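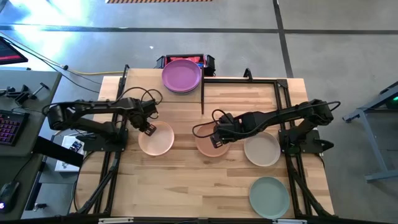
Stuart Wragg wants to know if you can still win a round of Fendeck without ever building a harbor, and the answer is yes, but you'll have a long night of it! He asked under the last build and I promised I'd put it in the readme, so there it is, right at the top.

Fendeck – readme for the August build

Hi everyone! This is the readme for Fendeck, my turn-based trading and raiding game you play in the browser. I write all the code myself in the evenings, so please be patient if I take a while to get back to you. If you played the old version (the one with the green menus), almost everything has moved, so have a quick read before you post that your save is gone. It's probably not gone.

What the game is

You run one of the river towns on a big map called Eynon. You grow stuff, sell stuff, hire boats, and when you're feeling mean you go and block somebody else's river. Turns tick over on the server whether you're logged in or not, so leave your town with orders before you go to bed. A season is 200 turns and then the map resets, and you keep your name, your banner and your bragging rights. The map has room for 100 towns. Any seats that don't get taken are played by the computer, which is a decent farmer and a terrible admiral.

Getting it running

You don't need to install anything to play. Just make a login and pick a town. If you want to run your own server (a few of you asked, and I love that), unzip the whole folder, open settings.txt, put in a server name and a port, and start the file called pivent. Pivent is the bit that runs the turns. Leave it open! If you close it the turns stop, and the next time you start it, it tries to catch up on all of them in one go – I did this to my own test map and lost three towns to famine before I'd found my glasses.

Dralter is the map maker. It's in the same folder and it's still pretty rough. Rivers have to reach the sea or the map won't load, and the error it gives you is just the word "river", sorry.

The town data file

towns.csv has every town name the game can pick from, 1,056 of them at the moment. One town per line: name, region, soil, starting gold. You can add your own at the bottom. Don't use commas in names, it will shove everything over by one and you'll get a town whose soil is 2. Soil goes from poor to rich and it's spelled out in words, all lowercase.

What changed

Harbors cost less wood and more rope. Blockades end by themselves if the boats run out of food (they used to sit there forever, which was awful for anyone upstream). Chat remembers which channel you were in. Alliances can share a granary, and yes, your ally can empty it, so choose your friends.

Still broken

Trading with a town that changes hands in the same turn sometimes pays you twice. I know about it, please stop farming it. The sound of the rain doesn't turn off in winter. On phones the build menu covers the end turn button, and turning the phone sideways gets you by for now.

Using my stuff

Change whatever you like for your own server, just keep my name in the credits and don't charge people to play. If you make a good map, post it in the maps thread and I'll put it in the rotation for next season.

Last edited August 6, 2021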